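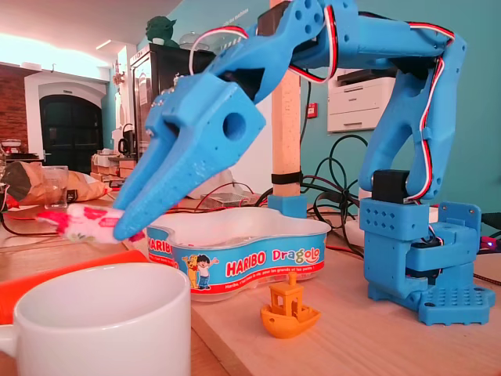
Mine closes fine with nothing in it, then goes soft the second it has to hold a candy. Squeezes, lets go, squeezes again. Swapped the servo already, no change. What am I missing?

Probably the horn screw. Third time we've had this one so the whole checklist is going up, printed arms, hobby servos, desk size. Power off first. Off at the strip, not just the software.

Horn screw: the little one in the center of the servo horn. Backs out a hair at a time and the jaw gets play. Take it out, wipe it, drop of threadlocker, back in. Keep threadlocker OFF the plastic, some kinds crack it. Snug, then stop.

Jaw tips: wipe with alcohol. Candy wrappers are slick and whatever is on your fingers ends up on the tips anyway. Strip of thin rubber if it still slides. Replace in September or whenever it curls.

Then test with something that doesnt matter. Wrapped candies are good, light and odd shaped, and a tub with an open top lets you come in low from the side. Go for the edge of the pile first. Middle of the pile, the jaws spread against the neighbors and you think you have a grip problem when you don't.
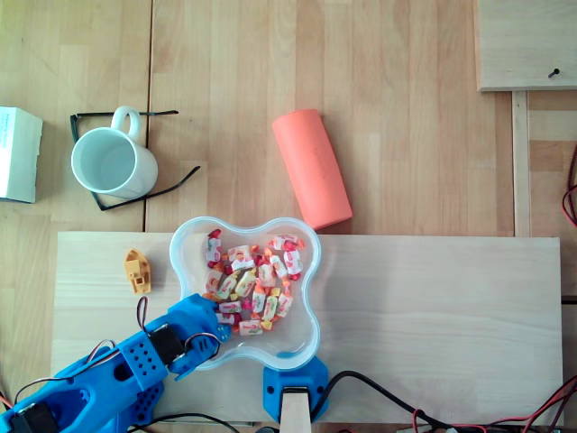 Photo: Vurkholm Workshop Pages

Ten picks in a row without a drop, call it good. Drops on the same pick every time = position. Drops at random = screw, or the wire.

So, wires. Servo leads need a loop at every joint. Move the arm by hand (power still off!) to both ends of its travel and watch each loop. If one goes straight, it's too short. We leave 100 mm extra at the elbow. Too much is also bad — a big loop catches on the jaw, or on your mug. Zip ties loose enough to slide a finger under.

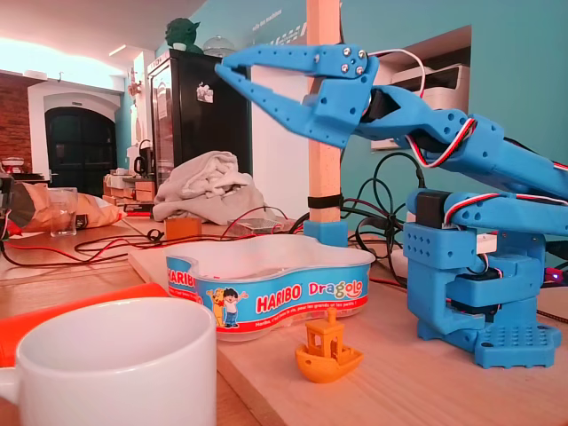 Connectors next. Push each one home with a thumbnail. A half seated plug at the wrist gives you twitching that looks exactly like a dying servo, and people order a new servo. Don't. Wiggle the plug first, swap the lead second, servo last.

Base: bolt or clamp the foot to a board, and the board to the table if the arm swings fast. Check the foot for cracks at the screw holes. Printed brackets go there first, usually along a layer line. Ours on the Ater went after 208 hours. Reprint with more walls, same infill.

After any of that, re-zero. Arm in its rest pose, power on, read the numbers, write them on tape and stick the tape to the board. If a joint is off by more than 7 counts from last time the horn has skipped a tooth, so off it comes and start agian.
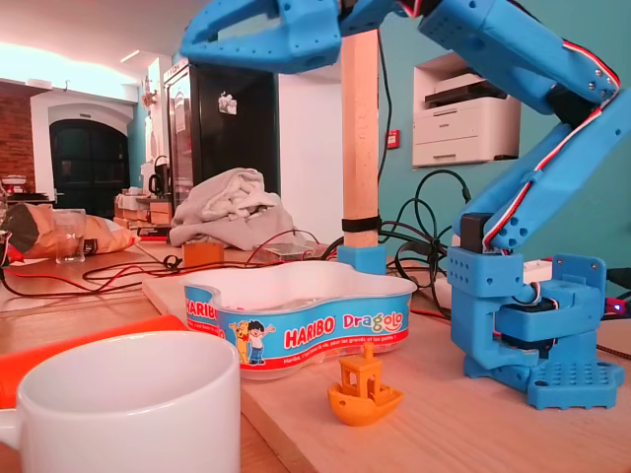
Bamadmont Repair Club, Small Machines Team

Drinks stay outside the reach of the arm. Same for water in tubs, bowls, anything open. Power strip up off the table if you can manage it.

Spare screws: a bag of the short ones from Sqalli, 41 in ours at last look, same size for horns and brackets — check yours, the long ones poke through into the servo case.

Still slipping after all that? Send the servo model and what you tightened.

Updated 2020-06-13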